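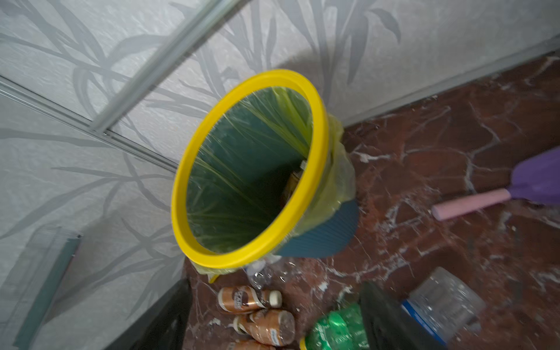

Zineb Saber · Thread, 11 Beiträge · Lesezeit: 2 Min.
Drucken | Per E-Mail senden

1/ Zwischenstand zu Vonero, unserer Policy für Aufräumaufgaben in Wohnungen. Aufgabe: Flasche vom Boden greifen, über den Mülleimer führen, fallen lassen. Kurzfassung: Das Greifen ist nicht mehr der Engpass, das Ablegen schon.

2/ Daten: 405 Demonstrationen, ausschließlich mit Handgelenkkamera. Keine externe Kamera, keine Tiefendaten. 24 davon haben wir wegen fehlerhafter Zeitstempel verworfen, trainiert wurde also auf 381.

3/ Die Eimeröffnung ist als Ziel dankbar, solange der Rand farblich heraussticht. Gelber Ring vor grauer Tapete und rotbraunem Marmor: Der Encoder findet die Ellipse auch bei leichter Bewegungsunschärfe. Der Ring bleibt scharf genug, wenn das Blattmuster an der Wand schon verschwimmt.

4/ Schwieriger ist der Beutel. Er ist durchscheinend, schlägt über den Rand und hängt außen herunter. Unsere erste Version hat die Öffnung über eine Segmentierungsmaske geschätzt und den überhängenden Teil mitgenommen. Folge: Der geschätzte Mittelpunkt wandert nach außen, die Flasche trifft den Rand.

5/ Abhilfe von Venla Kuusisto: keine Maske, sondern direkte Regression der Ellipsenparameter als Hilfsaufgabe, Gewichtung klein, Gradient nur in die letzten 2 Blöcke des Encoders. Der Versatz quer zur Blickrichtung ist damit weitgehend weg. Der in Blickrichtung bleibt. Dazu gleich.

6/ Der Blick fällt steil von oben in den Eimer. Durch die Folie sieht man bis zum Grund, dort liegt etwas Kleines, Bräunliches, vielleicht eine Flasche oder Packung. Für die Policy ist so etwas ein möglicher Greifkandidat. In der ersten Version ist der Arm wiederholt in den Eimer gefahren, um Müll herauszuholen. Formal sauber gegriffen, Aufgabe verfehlt.

7/ Wir haben dafür keine Regel eingebaut. Stattdessen bekommt die Policy ein Gedächtnis von 4 Bildern plus den Greiferzustand. Damit trennt sie »Anfahrt zum Ablegen« und »Anfahrt zum Greifen« deutlich besser. Ohne Greiferzustand kein messbarer Effekt, das Gedächtnis allein reicht nicht.

8/ Zum Boden: Polierter Marmor mit heller Aderung ist für klare Flaschen der ungünstigste Untergrund, den wir im Datensatz haben. Glanzlichter auf zerknittertem Kunststoff und Adern im Stein liegen in derselben Größenordnung. Kupferbraune Etiketten auf rotbraunem Stein sind auch nicht ideal, aber der weiße Verschluss hilft. Die grüne Flasche ist unkritisch.

9/ Nebeneinanderliegende Flaschen: Hier gewinnt die Baseline Hasto. Sie wählt ein Objekt und bleibt dabei. Vonero wechselt gelegentlich während der Anfahrt das Ziel und greift dann in die Lücke. Vermutung: Die Demonstrationen enthalten beide Reihenfolgen, und wir mitteln zu viel. Ein Test mit diskretisierten Aktionen läuft.

10/ Offen: der Versatz in Blickrichtung. Aus einer einzelnen Handgelenkkamera ohne bekannte Eimergröße ist die Entfernung zum Rand schlecht bestimmt. Bewegungsparallaxe ist vorhanden, wird bei 4 Bildern Verlauf aber kaum genutzt. Längerer Verlauf kostet Latenz, und die haben wir auf unserer Hardware nicht übrig.

11/ Preprint kommt im August, Code danach, zunächst nur Training und Auswertung. Die Erfolgsquoten poste ich erst, wenn die Wiederholung mit neuen Seeds durch ist. Fragen zur Hilfsaufgabe bitte an Venla, zu den Daten an mich.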